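Skaltier Hosting
Mail Server Room Inspection Checklist, With Comments 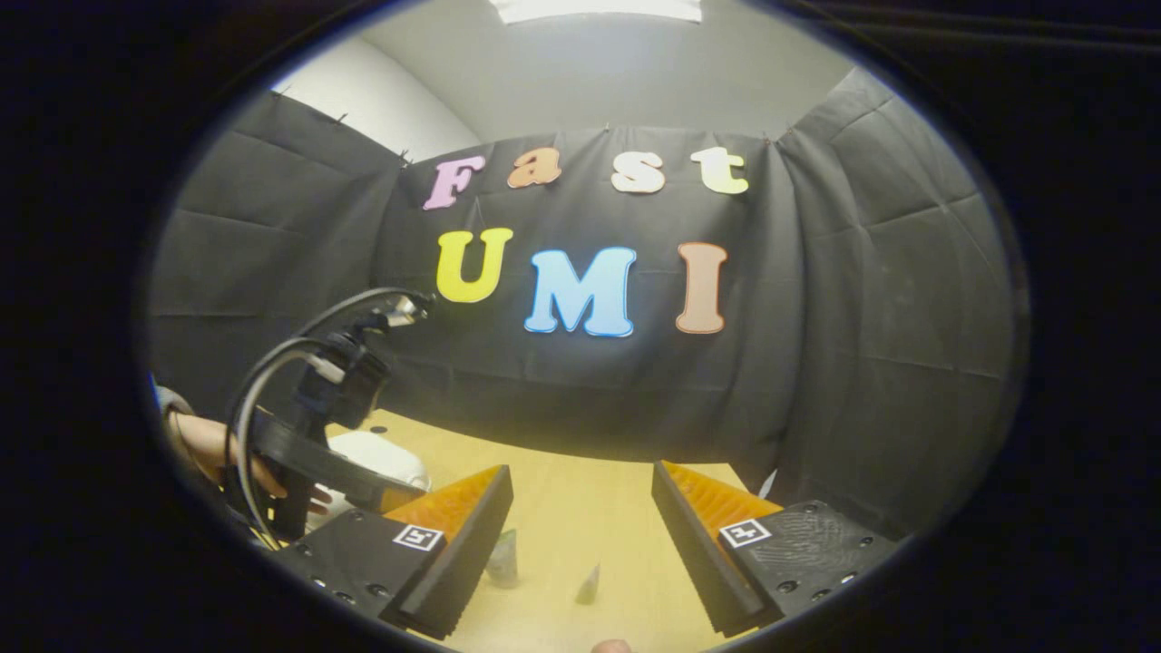

This checklist covers the room that holds our outgoing mail servers, the backup relay and the network gear that serves both. It is filled in every February and again after any hardware move. Items are marked OK, FIX or N/A. Comments from the latest round are left in place so that customers on managed plans can read them along with the result.

Customers on shared plans are covered by the same room and the same checks. The Jinwood site has its own sheet and is not included.

SECTION 1. POWER

1.1 Each rack is fed from two separate circuits.
OK
Comment: Rack B was on one circuit at the last inspection. The second feed is now in and labeled at both ends.

1.2 Battery units pass a self test.
OK
Comment: Tested one at a time with the load on. The unit at the bottom of Rack A is the oldest and its run time has dropped compared with the last sheet. Still within the limit. Replace before the next inspection.

1.3 No power strips plugged into other power strips.
FIX
Comment: One found behind the workbench. It feeds a monitor and a label printer. No server is on it. Remove and run a proper outlet.

1.4 Cords free of cuts, crushing and heat marks.
OK

1.5 Emergency power off switch has its cover and sign.
OK
Comment: The sign is faded but can be read from the door.

SECTION 2. COOLING AND AIR

2.1 Both cooling units run and switch over.
OK
Comment: Unit 2 took longer than Unit 1 to start. The service company says this is the delay setting. Ask them to write down what it is set to.

2.2 Filters clean or changed.
FIX
Comment: Unit 1 filter was gray all the way through. Changed during the inspection, but there are no spares left on the shelf. Order before closing this item.

2.3 Blank panels fitted in empty rack spaces.
FIX
Comment: 3 missing in Rack C, where the old Plokum relays were taken out.

2.4 Drain line clear, no water under the floor tiles.
OK
Comment: Water sensor tested with a damp cloth. The alert reached the on-call phone.

SECTION 3. FIRE AND EXITS

3.1 Extinguisher is the right type for electrical equipment, in date and hung on its bracket.
OK

3.2 Smoke detectors tested with the alarm company on the line.
OK
Comment: The test signal was received. Remember to take the account out of test mode afterward. We forgot last time and it stayed that way overnight.

3.3 Path to the door is clear.
FIX
Comment: Flattened boxes leaning against the wall next to Rack D. Cardboard does not stay in this room, even for an afternoon. Unpack in the hallway.

3.4 Door opens from the inside without a badge.
OK

3.5 Emergency light comes on when the test button is held.
OK
Comment: Held for the full test period. Slight flicker at the start.

SECTION 4. LIFTING AND RACK WORK

4.1 Racks are bolted down and do not rock.
OK

4.2 Server lift works and its brake holds.
OK
Comment: One wheel pulls to the left when the lift is empty. Not a safety issue at present. Added to the repair list.

4.3 Heavy equipment is in the lower half of each rack.
FIX
Comment: The storage shelf for bounce logs is too high in Rack D. Move it at the next planned maintenance window. Two people and the lift are required.

4.4 Floor tiles sit flat.
OK

4.5 Step stool is in good condition.
N/A
Comment: Stool was thrown out. Nobody is to stand on a chair or a box in the meantime.

SECTION 5. ACCESS

5.1 Badge list matches current staff.
OK
Comment: 6 badges open this door. All were checked against the staff list and all are still needed.

5.2 Visitor log is filled in, with time in and time out.
FIX
Comment: Several entries have no time out. The contractor from Bang signed in at 9:40 a.m. and never signed out. The door record shows the person left before noon, so the log has been corrected with a note. Whoever brings a visitor in is responsible for the second signature.

5.3 Rack doors locked, keys in the key box.
OK

5.4 Old drives waiting for destruction are in the locked bin.
OK
Comment: Serial numbers compared with the bin sheet. They match.

SECTION 6. MAIL SERVICE CHECKS

These are not safety items, but they are done on the same visit.

6.1 Backup relay takes over when the main outgoing server is unplugged.
OK
Comment: 1,925 test messages were queued before the cable was pulled. All were delivered through the backup. The longest wait was over 5 minutes, and that was for an address at a domain that slows down new senders.

6.2 Sending limits are the same on both servers.
FIX
Comment: The backup still had the old hourly limit for entry plans. A customer sending a newsletter during an outage would have been stopped early. Corrected on the spot. Leave open until the setup script is changed too.

6.3 Reverse DNS is correct for every sending address.
OK

6.4 Certificates are in date on all mail ports.
OK
Comment: The certificate on the alternate port renews by hand. Reminder set.

6.5 Alerts for a growing queue go to two people.
OK

OPEN ITEMS CARRIED FORWARD

1.3 Extra outlet at the workbench
2.2 Spare filters
2.3 Blank panels, Rack C
3.3 Cardboard next to Rack D
4.3 Storage shelf, Rack D
5.2 Visitor log sign-outs
6.2 Setup script for sending limits

Any item that shows FIX on two sheets in a row goes to the operations manager with a date for completion. Item 5.2 was also open on the last sheet and has been sent up.

Questions about this sheet can be sent through the support desk. Please give the item number.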